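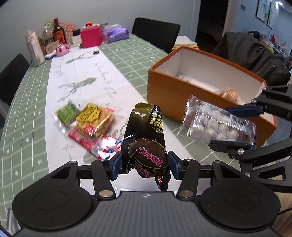
Can a machine do household chores yet?

A few of them, in part, and mostly in places where somebody has set things up for it. A robot vacuum will clean an open floor. A dishwasher, which counts as automation in this course, will wash whatever a person has loaded. Between those two and a machine that can be told "tidy the dining room" there is a wide gap, and this handout is about what sits in it.

Hustau Technical College
Machines at Work, Unit 4: Chores at home and on the shop floor
Handout revised 10/3/23

1. What we mean by a chore

For this unit a chore is a job with a start state, an end state, and no fixed list of motions in between. Putting snacks in a box is a chore. The start state is packets on a table. The end state is packets in the box. How many packets, what shape they are and which way they lie can change every time, and the person doing it never thinks about that.

A factory operation is usually the reverse. The motions are fixed, and the parts are made to arrive the same way each time. Keep this difference in mind when you read claims about robots. A machine that packs 60 cartons a minute may not be able to pack one grocery bag.

2. Picking up soft packaging

Last year's class asked why we spend so long on food wrappers. Most things in a kitchen cupboard come in one. Points to know:

– Foil and plastic film bend when squeezed. The shape the camera saw before the grasp is gone once the fingers close.
– Shiny film reflects the room lights, and clear film shows what is behind or inside it. Both upset depth sensors.
– Two flat fingers hold a crumpled foil packet fairly well by pinching a fold. They do worse on a full, tight bag with no loose edge.
– A clear bag of candies in a tray has weight that can shift. If it is held near one end, it hangs and swings.
– Patterned tablecloths make it harder for software to find where an object stops and the table begins. Checks and printed leaves are both worse than a plain surface.

Force is the other half of the problem. Too little and the packet slides out. Too much and the biscuits are crumbs. People adjust by feel in a fraction of a second. Many low-cost grippers have no sense of touch at all and depend on finger position and motor current.

3. Two hands

Plenty of chores need two hands: opening a bag, folding a towel, holding a box flap back while something goes in. With two grippers the machine has to keep them from hitting each other and agree on timing. Learning from human demonstrations has helped here. A person does the job while holding the same kind of gripper the robot will use, and the recordings are used for training.

4. Class example: the Gullstead packing trial

The figures below are the ones we will use in class. Gullstead ran a trial cell packing mixed snack orders into open cardboard boxes.

Picks attempted: 1577
Picks completed without help: 916

Work out the success rate before the session. Then work out the chance that an order of 10 items is packed with no help, assuming each pick is independent. Most students are surprised by the second number. Write a sentence or two on whether independence is a fair assumption when the items share a box.

5. Shop floor compared with home

The shop floor is ahead, for ordinary reasons. Lighting is controlled, people can be kept out of reach, and a technician is on site. The Oltier line we studied in September stops and calls an operator when a pick fails, and the cost of the stop is known. At home there are chairs with jackets on them, people walking through, and no operator to call.

Homes also have more kinds of objects. One dining table may hold a thermos, glass bottles, gift boxes and small wrapped food, all of which need a different grip.

6. For next session

Read chapter 3 of Herrera, up to the section on suction cups. Choose one chore from your own home and write down the start state, the end state and every point where you used touch to decide what to do next. One page is enough. Bring a printed copy – we will swap them.

Hustau Technical College | Contact: unit office, main building | © 2023 | Back to top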